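Talks > Work and Pay > Notes, Efren Umali

Start with the number: 47 members, one seat on the Druvthorpe board. I love this story, so slow down - I always rush it. The works council at Wivileo began with two people and a petition about shift swaps. 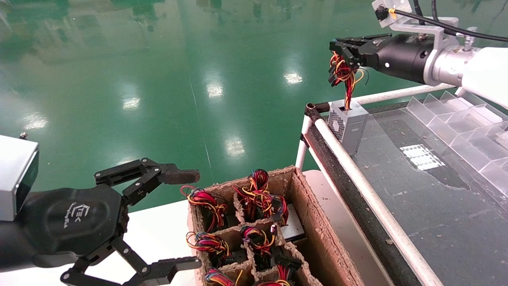 Who picks the worker director? Everyone on the payroll votes, part-timers included, and the term is two years.

Pause for hands. Then the July vote at Skurkley, where turnout beat the last three ballots put together! Read out the line from the Tan agreement on seeing the accounts early.

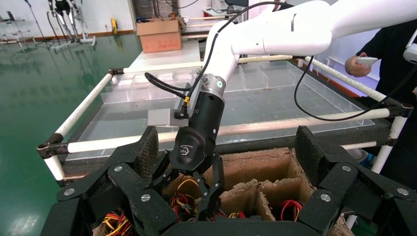
Early access to the books is what changed the pay talks, and I want people to leave excited about that part. Handout has the full wording. Take questions from the back first.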